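Section 4. Setting Up and Preparing the Round Table

4.1 Purpose of this section

This section applies to the round wooden tables supplied under the Padilla range and installed in shared rooms at the Basar building. It explains how the table is to be placed, leveled, cleaned and prepared before use, and how the top is to be treated between uses. Staff who have completed Section 3 (Unpacking and Assembly) may begin at 4.3.

Questions about placement should be directed to Dindo Mangubat, Facilities. Questions about surface care should be directed to Wilfredo Dela Peña, Furnishings. Requests for replacement parts are made on Form 13.

4.2 Items required

Spirit level
Hex key supplied with the base
Two soft cotton cloths, undyed and free of lint
Mild soap solution, prepared as stated in 4.5
Grilari furniture oil, clear
Felt pads, one for each foot

Do not substitute paper towels for the cotton cloths when applying oil. Paper may be used for picking up crumbs and small spills only.

4.3 Placing the table

1. Confirm that the floor is clean and dry where the feet will stand.

2. Fit one felt pad to each foot. Press firmly and hold until the adhesive takes.

3. Carry the table into position. Two persons are required. Lift by the underside of the frame. Do not lift by the rim of the top.

4. Where the table is to stand near a wall, leave a gap of 2 inches between the rim and the nearest point of the wall. Wall panels in the shared rooms have a painted finish and mark easily.

5. Turn the top until the grain runs in the direction preferred for the room. Where several tables are in one room, the grain on all of them should run the same way.

6. Tighten the center bolt with the hex key until it is snug. Stop at the first firm resistance.

CAUTION: Do not drag the table. Dragging loosens the feet and will void the Hakton frame warranty.

4.4 Leveling

1. Set the spirit level across the center of the top, first along the grain and then across it.

2. Adjust the feet a quarter turn at a time. Check the level after each adjustment.

3. Press down lightly on the rim at several points. If the table rocks, repeat step 2.

4. Record the check on the room card.

NOTE: Tables should be leveled again after the first month. Tables installed in August, when the rooms are more humid, should be checked a second time before the end of the year.

4.5 Clearing and cleaning the top

1. Remove all items from the top. Set cups, trays and papers on a side surface and return them only after the top has dried.

2. Brush crumbs and grit toward the near edge with a dry cloth. Grit left on the wood will scratch it in the next step.

3. Mix the soap solution at one capful to 450 ml of lukewarm water. Dampen the cloth and wring it out well.

4. Wipe along the grain, beginning at the far side and working toward the near side. Finish by wiping around the rim in one direction.

5. Dry at once with the second cloth.

6. Inspect the surface in even light. Compare any mark with the guidance in 4.6 before taking further action.

The grain of the wood should be easy to follow across the top. 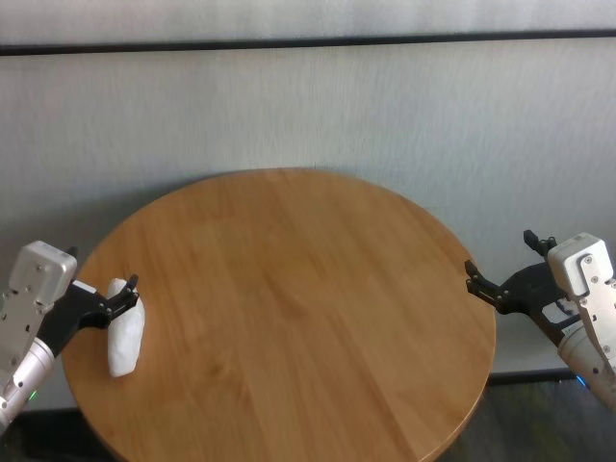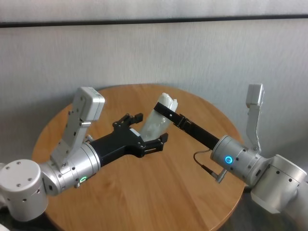
4.6 Natural features and damage

The tops are cut from natural wood. Color varies within a single top and between one table and the next, and it will also look lighter or darker according to the lighting in the room. Knots, streaks and small brown marks are part of the wood and are not grounds for a return.

The following are to be treated as damage and reported:

White rings or cloudy patches that remain after the top has dried for one day
Cracks that can be felt with a fingernail
Splinters or chips at the rim
Raised or rough areas larger than a coin
Any movement between the top and the frame

Do not sand, fill or stain the top. Repairs are carried out by Furnishings only. A table with splinters at the rim must be taken out of use and tagged until it has been inspected.

4.7 Oiling

Oiling is carried out twice a year, or sooner if water no longer beads on the surface.

1. Clean and dry the top as described in 4.5. Allow it to stand for one hour.

2. Open a window or run the room fan.

3. Apply a small amount of oil to a clean cloth. Do not pour oil directly onto the wood.

4. Work along the grain in long strokes. Cover the top first and the side edge last.

5. Leave the oil for the time printed on the container, then wipe off all excess.

6. Keep the table out of use overnight.

CAUTION: Cloths used with furniture oil may heat up and catch fire if left crumpled. Spread them flat outdoors to dry, or place them in the metal container provided in Room 114 and close the lid.

4.8 Daily use

Users of the room are asked to observe the following:

Place a mat under hot dishes, kettles and laptop chargers.
Wipe up spills immediately, including water.
Do not leave damp cloths or wet napkins lying on the wood.
Do not cut or write directly on the top.
Do not sit or lean heavily on the rim.
Attach nothing to the surface with tape.

A folded cloth may be kept on the table for wiping, provided that it is dry. It should be replaced whenever it is soiled.

4.9 Moving or storing the table

If the table is to be moved to another room, loosen the center bolt by one full turn before lifting and tighten it again on arrival. Repeat the leveling procedure in 4.4.

For storage, wrap the top in a clean cotton sheet and stand the table upright on its feet. Tops must not be stored on edge. Plastic sheeting is not permitted, as it traps moisture against the wood. Keep the storage area away from radiators and direct sun, and enter the table's new location on the room card.

Section 4 last revised 5/9/21. Continue to Section 5, Chairs and Stools.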